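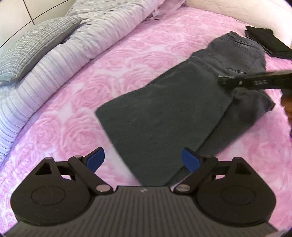 One reader at Prornska asks why a fluffy blanket feels warmer than a flat sheet of the same weight.

The answer is trapped air. A blanket makes no heat. Your body makes it, and the blanket slows its escape.

Cloth with a raised surface is called pile fabric. Its short fibres stand up from a flat backing and hold still air between them. Still air carries heat poorly – so less of yours gets away.

Trouser cloth is usually woven flat. Threads cross over and under each other, which leaves less room for air but resists rubbing.

Try a test. Fill two jars with warm water at 59 degrees (ask an adult to pour). Wrap one in pile fabric and one in flat cloth. Measure both after 23 minutes and write down the results.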